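Home | Getting Started | Scorekeeping | Leagues | Help

Gruvano Courtside Scorebook: Set-Up Guide
Last updated: June

Section 7. Setting up your first game

Welcome to the fun part! Your league is in the system, your gym is on the map, and now you get to build a real game sheet and run it from the scorer's table. Give yourself a quiet stretch the first time through. After that you'll do it while the teams are still in the layup line.
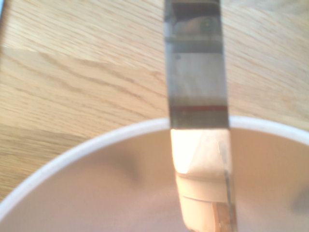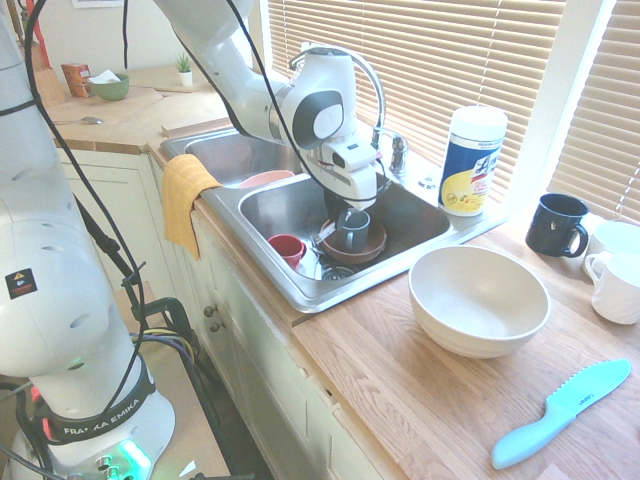 7.1 Create the game sheet

1. Open Games and tap New Game.
2. Pick the home team first, then the visitors. The home team always lands on the left side of the sheet.
3. Choose a rule set. Youth, High School and Adult Rec come built in, and each one loads its own quarter length, foul limit and bonus rules.
4. Tap Save Sheet. You'll see a gray "Not started" label next to the game.

Note: If your league plays halves, switch Periods to 2 before you save. The foul counters reset differently, and you'll want that right from the opening tip.

7.2 Load the rosters

1. Tap Roster under each team name.
2. Add players by jersey number, or tap Copy Last Game to bring over everyone who dressed the last time out (a huge time saver!).
3. Mark five starters with the star.
4. Ask each coach to look over the list and tap Confirm.

A sheet holds up to 13 players per side. Numbers 0 and 00 count as two different jerseys, so type them exactly as they appear on the shirt.

CAUTION: Once the clock starts, a confirmed roster is locked. Adding a player after that puts a technical foul on the sheet under the High School rule set.

7.3 Score the game

1. Tap the player, then tap 1, 2 or 3. The running score updates right away.
2. For a foul, press and hold the player until the whistle shows up, then choose Personal or Technical.
3. To fix a mistake, swipe left on the play in the log. You can go back as far as the last 100 plays.

Märta Hägglund, who keeps the book for the Clitlow winter league, recommends calling each basket out loud to the clock operator as you tap it. We tried it and loved it. Your totals stay together all night long.

Note: The screen dims after 28 seconds without a tap. Scoring keeps working and one touch wakes it up.

7.4 Close the book

1. At the final buzzer, tap End Game.
2. Compare your total with the scoreboard before the officials leave the floor.
3. Have the referee sign with a finger, then tap Send to League.

CAUTION: Don't close the app until the green check appears. In a gym with weak Wi-Fi this can take a minute or two.

Next: Section 8, Season stats and shot charts

Questions? Write to Wenjie Cheng at the Gruvano help desk | Copyright Gruvano | Back to top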